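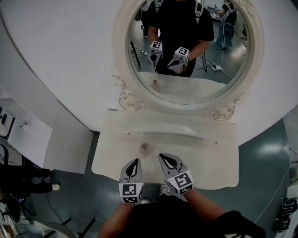
1/ The dressing table thread, as promised to everyone who asked!

Manikandan Palaniappan
Sep 25, 2021

I have wanted one of these since I was 11. Big oval mirror, wavy front edge, the lot. My sister had one when we shared a room and I was allowed to look at it but never put anything on it.

2/ Paid 400 for it at the Cemska clearance hall, mirror included. The same sort of thing new was 957 in the Plero shop, and I liked the old one better anyway. There are a few worn bits in the cream and I am leaving every single one of them.

3/ Can we talk about the scrolls though. One each side at the bottom of the mirror, all curly, with that bit of gold on the outlines. I keep walking past just to have a look at them. Whoever drew those curls was having a lovely day.

4/ It has a raised ledge along the back, curved, so things can't roll off behind. I have lost so many earrings down the back of furniture (mostly one of each pair, obviously) that this alone would have sold me.

5/ Somebody asked about cleaning. Warm water, tiny drop of washing up liquid, cloth wrung out till it's nearly dry. Then a dry cloth straight after. The top shows every smudge, cream does that, and I've made my peace with a few finger marks.

For the carved parts I use a soft old toothbrush. Go gently over the gold – I tried a scrubby sponge on a picture frame in January and took half the colour off.

6/ What lives on it so far: one little round glass bottle, slightly amber. That's the whole collection! I love how it shows up twice, once on the table and once in the mirror. Might add a dish for rings. Might not.

7/ Things I learned about big mirrors this week. They show you the entire room, cables and all. I've ordered clips for the power strip and the leads so they can run along the skirting instead of across the floor.

8/ Moving it: take the mirror off first if yours comes off, wrap it in a duvet, carry it upright. Thomas delivery did mine and they were brilliant on the stairs, but I've moved a mirror flat in the back of a car before and never again.

9/ Next job is a stool. There's a round one at Gitow with a velvet seat that I've been back to see twice. If anyone has a stool they love, send pictures please, I want to see all of them – padded ones especially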